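**Ticket 139 -- Rangement du tiroir « petites choses » : impossible de refermer la boîte**

Ouvert par : Ilse Verhoeven
Priorité : basse (haute le matin, vers 7 h 50)
Statut : en cours

**Symptôme**

La boîte mauve de l'entrée déborde. Son couvercle Matico ne ferme plus depuis juin et glisse dès qu'on claque la porte. Ma fille y cherche une barrette, retourne tout, repart avec un élastique de cuisine.

**Déjà essayé**

- Tout verser dans un organiseur Clornau à 20 cases. Échec : les barrettes à perles sont plus larges que les cases, et les cases, elles, sont perdues pour la science.
- Demander à chacun de reprendre ses affaires. Aucune réponse à ce jour.
- Pousser plus fort sur le couvercle. Voir symptôme.

**Diagnostic**

Trois populations cohabitent sans s'aimer : les accessoires pour cheveux, les bijoux minuscules et le cahier rose de chinois, qui occupe tout le fond parce que c'est le seul endroit où on le retrouve avant le cours. J'ai proposé l'étagère. On m'a regardée comme si j'avais proposé la cave.

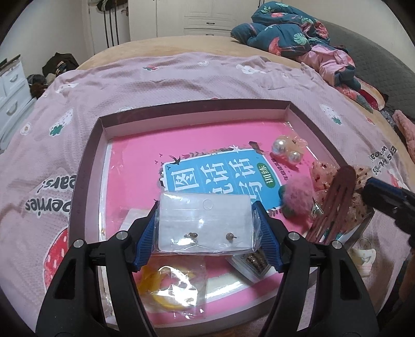 Les boucles d'oreilles restent donc sur leur carton, dans leur sachet transparent. Règle non négociable : une puce sortie de son sachet vit en moyenne une soirée, après quoi elle rejoint l'aspirateur. J'ai tenté la boîte à pilules Pilora, très jolie, mais personne n'y regarde jamais -- moi comprise.

**Contournement en place**

1. Sachets de boucles : debout, dans une pochette Swati à fermeture.
2. Barrettes et pinces : à droite, en tas. Un tas assumé.
3. Cahier rose : à plat, on n'y touche plus.
4. Couvercle : rangé sous la boîte, où il est enfin utile.

**Suivi**

18 h 10 -- La pochette tient. Le tas a déjà migré vers la gauche.

20 h 30 -- Réclamation de l'utilisatrice principale : « on ne trouve plus rien ». Elle a trouvé en quelque 20 secondes. Je laisse le ticket ouvert encore une semaine, le temps de voir si la pochette revient de chez sa cousine.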